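Storage > Small Parts > Batteries

Keeping loose batteries in a drawer organizer, is it OK?

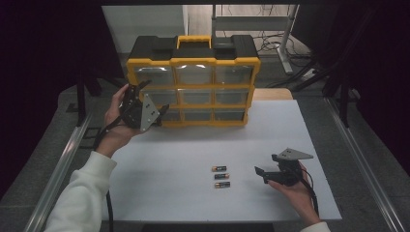

Depends on the drawer and the battery, according to ngata_bench, but sort them before they go in and you'll save yourself trouble.

Posted by skivholm44

I have a black and yellow organizer with nine see-through drawers, three across and three down, with a carrying handle on top. I bought it for screws and never got that far. Meanwhile the small batteries in our house end up in the kitchen junk drawer with keys and paper clips. I want to give them the organizer and keep it in the hall closet. Do they need to stay in the package? And how do I keep the used ones from getting mixed back in?

ngata_bench

Leave them in the package if it fits. If it doesn't, put one size in each drawer, all facing the same way. What you want to avoid is the ends touching metal or each other. A 9 volt is the worst for this because both terminals are on the same end, so put a piece of tape over them.

Don't use the same drawer for screws or washers, even for a week. I did that when I moved to Clarermont and ended up picking washers out from between AAs.

For used ones, don't give them a drawer at all. Get a jar with a lid, tape the ends, and take it to a drop-off when it fills up. I empty mine every October.

A hall closet is fine. A garage that gets hot in summer is not so good.

Button cells are a separate matter. If there are small kids in the house, those go up high in something that locks. A pull-out drawer is too easy.

clikano_6

I just throw them all in one and it's been fine for years. Label the drawers though. Masking tape works.

pegboard_20

Would not put them all in one like the last post says. Mixing old and new in a flashlight is how I got a leak.

Check how far the drawers pull out before you carry it by the handle. On mine there is no stop, and if you tip it forward they slide right out. I keep the heavy sizes (C and D) in the bottom row so it stands better. Write the month on the package when you buy them and use the oldest first.

Last updated: 18 Feb 2023

Contact us | © Clikano Home Help | Back to top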